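Otent Paper Tests, version 2

Test results for fountain pen ink on notebook paper, collected for the Otent stationery shop and released as plain CSV files. Each row is one line of writing with one pen and one ink on one page. Last updated September 2026.

What is in it

The release covers 104 notebooks and loose pads and has 3,816 rows. Almost 3,000 of the rows have a value in every column. The rest are missing the dry time, the ghosting score or both, mostly from the first batch, when we only wrote down feathering and bleed.

The notebooks are the ones we stock or have stocked, plus some that customers sent in for testing. The house lines, Arkutach and Ernau, have more rows than the others. Palomino is our name for the cream sketch paper that goes into the larger Ernau books, and it is listed as a separate paper.

Files

papers.csv: one row per notebook or pad
tests.csv: one row per line of writing
inks.csv: ink names, color family, and whether the ink is waterproof
pens.csv: nib size and material for each pen used
CHANGES.txt: what moved between versions

Columns in tests.csv

test_id: unique, never reused
paper_id: matches papers.csv
ink_id: matches inks.csv
pen_id: matches pens.csv
side: "front" or "back" of the sheet
feathering: none, slight, clear, heavy
bleed: none, dots, full
ghosting: none, slight, clear, heavy
dry_time_s: seconds until a clean fingertip leaves no smear
tester: BB or CG
notes: free text, often blank

Empty cells mean the value was not recorded. They do not mean "none". If you load the file with a tool that turns the word "none" into a missing value, change that setting first or you will lose most of the good papers.

How the tests were done

Every notebook was opened to a page past the middle and left flat overnight. The tester wrote the same sentence with each pen, then drew a small crosshatched box and a figure eight. Dry time was taken on the sentence only. Feathering was judged with a loupe, bleed and ghosting by turning the page over under the desk lamp.

Pens were flushed between inks. Broad nibs were always tested last on a page, and a fresh page was used for shimmer inks.

Bevan Baxter (BB) did all of the first batch and the Arkutach papers. Coralie Gilchrist (CG) did the Ernau and Palomino papers and everything sent in by customers. Both testers scored a shared set of pages in May. They agreed on bleed nearly every time, and less often on ghosting, where CG tends to score one step higher. We did not adjust the scores. The tester column is there so you can.

Known problems

Left-handed writing was not tested. Both testers are right-handed.

Room humidity was not logged. Dry times from summer pages run longer and should not be compared too closely with winter ones.

Two of the Arkutach pads changed paper supplier partway through. They have one paper_id each for the old and new stock, with the letter "b" added for the new. A few early rows may still point to the wrong one. If the note says "old cover", trust the note.

Ink names follow the label on the bottle we used. Makers rename inks from time to time, and inks.csv does not keep track of that.

Paper weight in papers.csv is the maker's figure. We did not weigh anything. Where the maker gives no weight, the cell is blank.

Suggested use

The data works well for picking a notebook to go with a pen you already own, or for shop pages that need a plain statement about bleed. It is thin for comparing inks with each other, as most inks were used on only part of the range. Do not average the word scores as if the steps between them were equal.

A quick way to start: keep only the rows for your nib size, drop the shimmer inks, then sort by bleed and dry_time_s.

Changes in this version

Added the customer notebooks and the Palomino sheets
Split side into its own column (it used to be part of notes)
Dry time is now in whole seconds everywhere
Fixed paper_id on the dotted Ernau pocket book
Removed duplicate rows from a page that was entered by both testers 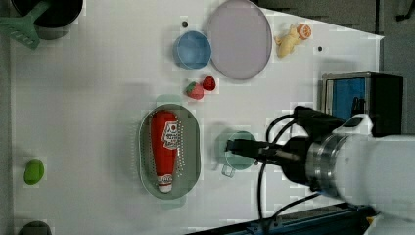 Ketchup bottle in the colander
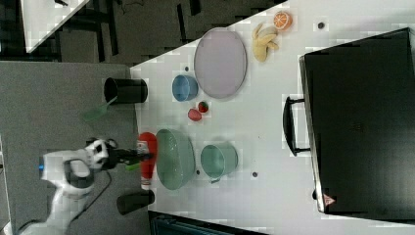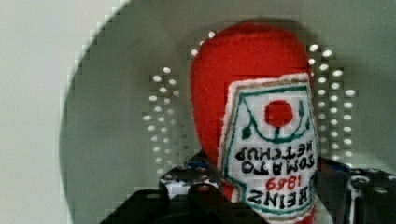

Terms

You may use, copy and change the files for any purpose, including on a shop site. Please credit "Otent Paper Tests" and give the version number. Notebook and ink names belong to their makers.

Corrections

Send corrections to Coralie Gilchrist through the contact form on the Otent site, with the test_id in the first line. If you think a score is wrong, a scan of your own page with the pen and ink written on it is the most useful thing to attach. Phone photos are fine for bleed but usually too uneven for ghosting.

Requests for new papers go to the same form. We can only test notebooks we have in hand, and we need at least six clean sheets from each.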